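**Anyone here had robots put in on towel folding? what happens to the folders**

Posted in Laundry & Linen Work, 9 November 2018

Sorry if this is the wrong section. I fold at the Plermont plant, small goods side (hand towels, washcloths, bar towels). They set up a table with two arms near our end and the lead says some of us will move over to "tending" it. No one will say what tending is. Pics so you know what kind of thing I mean, the towel is the dark gray sort.

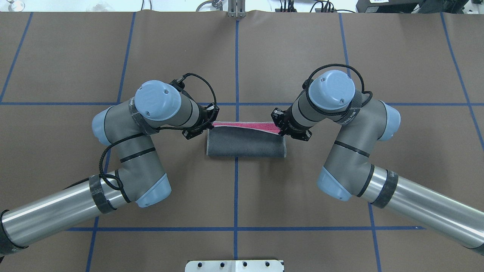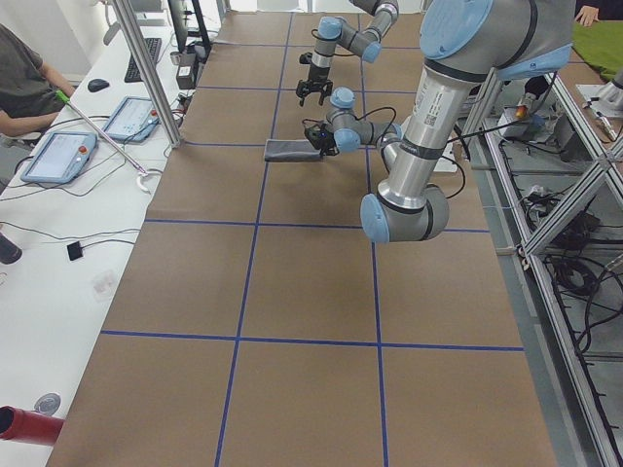 **Rasha Kassab**
Folder, small goods, second shift

So what I want to know from people who have been thru it:

- do they keep your pay the same when you go from folding to tending? Right now we get a base plus a piece bonus. If the arms do the pieces, whose bonus is it
- is it one person per table or do they give you two or three tables after a while
- the tablets. I have never run anything with a touchscreen at work except the time clock. How long before you're OK with it
- is it boring. Serious question. We talk when we fold, four of us at one table, and the tending spot is a desk with a chair

My sister in law says just say yes and get the training, it's something to put on paper. My shift partner says if you train it you fold yourself out of a job. I go back and forth. Have to tell the lead by Tuesday.

Also my wrists are shot so part of me is thrilled, not going to lie.

---

**Keith Mudgway**
Retired, 2 plants

Say no. Seen it before with the ironers. They tell you nobody is going anywhere and then people leave and dont get replaced. Same thing just slower. Get it in writing or dont touch it.

---

**Hiba Khasawneh**
Line tender, formerly folder, Clandlow site

Hi Rasha. I went from folding to tending in July so this is fresh. Typing on break, sorry for the mess.

Pay -- ask before you say yes, not after. At ours the piece bonus went away for tenders and they put in a flat add-on instead. For me it came out a little under what I made on a good week and over what I made on a bad one. The fast folders lost money. The slow ones were happy. If you're fast, that matters, bring your last few stubs to the meeting and make them do the math in front of you.

How many tables -- started with one each. Then they wanted two. We said two is fine if the tables are next to each other and you can see both from where you sit, and thats how it is now. Ask what the plan is. If they say "we'll see," write down that they said we'll see.

The tablets. You'll be fine. I was scared of mine for a week and then it was like the microwave. Mostly you're on the same few screens. What I would insist on is somebody showing you the stop button first and letting you press it yourself, with the arms going, more than once. Our trainer skipped it and we had to ask. You do not want the first time to be the real time. Same with where you can put your hands and when. Do NOT reach in to fix a towel just because it's right there and you know how to fix it. Hardest habit to break!! You've had your hands on towels for years and they just go.

What you do all day at mine: load, watch, pull the bad ones, call it in when it's something you can't clear. Some of it is slow. Some days I refold more than I like and I wonder why we bother. Other days it runs and I don't do much. Thin towels were worse than thick for us, no idea if that's general.

Boring, yes. And quiet. I miss the table more than I figured I would. We asked for the tending desks to face the folding side instead of the wall and they did it, cost them nothing. Ask for that early, before cables and everything are where they are.

Wrists: better. Neck: worse, from looking at one spot. Get up and walk.

On "training yourself out" -- I can't tell you it won't happen. We had 5 folders on my shift, it's 4 now. One left on her own for a day job and they didn't fill it. So Keith isn't wrong about that part. But the ones who said no to training didn't get anything for saying no either, they still fold, and they get moved around more.

---

**Ziad Chidiac**
Shop steward, Galtitz

Adding to Hiba. Things to get on paper, from ours:

1. Job title and grade for tending. If there's no title you're still a folder doing extra.
2. What the rate is during training, when you're slow at both.
3. A way back. Ours is 5 weeks, you can return to folding and keep your place.
4. Who fixes it. Tender or maintenance. Get this one clear or you will end up under a table with a flashlight.

Don't go in alone on Tuesday, take your shift partner even if she disagrees with you. And ask for more time, one weekend to decide is not much.

---

**Rasha Kassab**

Thank you Hiba, and Ziad, copied your list. Didn't know you could ask for a way back. She's coming with me to the meeting, says she's only going to listen. Will post after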